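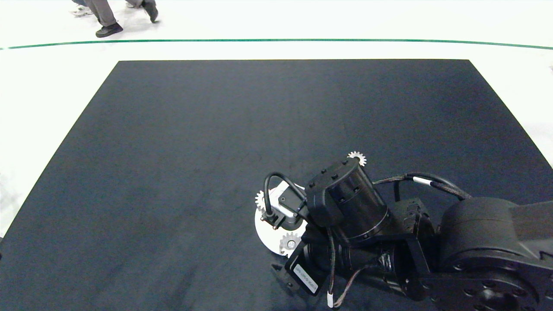 A dark mat on a white floor, with passing feet beyond the green line.

The Square of Darkness Underfoot

By Freya Entwistle

Reading time: 4 minutes

Print this article | E-mail this article

Go to enough trade halls and you stop looking up. The banners are all the same blue, the screens all show the same happy people pointing at the same rising line, and by midafternoon your neck has had enough. So you look down, and down is where the mats are.

I have been looking at mats since March, when I spent a whole day in a hall with a floor so white it made my eyes water. It was a lovely floor. It looked like the inside of a new refrigerator. Every few yards somebody had laid a big dark rectangle on it, and every one of those rectangles had picked up scuffs, and people walked past with coffee and never gave them a glance.

Octavian Radu glances. He lays floors for shows, and has done so long enough that he walks into restaurants and checks the baseboards. His firm, Niltulska, owns 73 dark mats, which live rolled up in a shed and come out smelling like the shed. He can tell you which one had the cake on it.

"White is for the photographs," he told me. "Dark is for the feet."

I asked him whether dark hid the dirt. He gave me the look you would give a child who had asked whether rain was wet. Dark hides coffee, he said. It hides grease, and red wine, and most of what comes off a cart wheel. What it won't hide is dust, chalk, the pale smear from a sneaker sole, or the curve a person leaves by turning on one heel to see if the other line is shorter. A dark mat keeps a record of the day, and so far as I can see the record is mainly of people changing their minds.

There are cures. The one in fashion is a spray called Hondilix, which is meant to bring a matte surface back to one even color. Radu tried it on a test piece and got one even color, all right, in the exact shape of where he had sprayed. He has gone back to a damp cloth and a wide mop. The cloth does the middle. The mop moves whatever is in the middle out to the sides, where he gets it with the cloth.

Then there is the matter of lines. A show floor has more lines on it than a gymnasium, and they all mean something to the person who put them down. Green, at the halls where Radu works, means walk on this side, please. At another place he mentioned, green means the cleaners have finished. He once worked a show where it meant both, and the visitors, being visitors, walked wherever they liked.

A line ought to be straight. Over a long run it hardly ever is. It bows a little, the way a shelf does under cookbooks, and once you have seen the bow you can think of nothing else. The edge of a mat is the cruelest thing you can put next to it. Radu's crew of 2 uses a string and a good deal of bad language. Xu, a rival outfit across town, uses a laser, and Radu says with real pleasure that their lines bow too.

I came home and did something foolish, and bought a mat. It is made by Noder, it is the color of a wet road, and it cost me around $200, a sum I explained to my family as "for work." It went down in my hallway, on pale tile, and for one evening it was the best thing in the house. I stood at the end of the hall and admired its edges.

By breakfast there was a footprint on it. By lunch there was a faint gray arc near the middle where I had turned around to go back for my keys. I got the cloth. The arc came up and left behind a slightly cleaner arc, which was easier to see.

I called Radu to ask what I should do. He wanted to know how long the mat was, and I told him 63 inches, and he said that was too short for a hallway and I would always be stepping on and off the end of it. Then he said to roll it up dark side in, stand it somewhere dry, and bring it out when company came.

It's in the closet now, behind the vacuum. We have company next weekend, and my sister wears white sneakers.

Print this article | E-mail this article

Related:
The Folding Chair and Its Enemies
A Short Walk Through Long Carpets
Why Every Lobby Has the Same Plant
What the Mop Bucket Knows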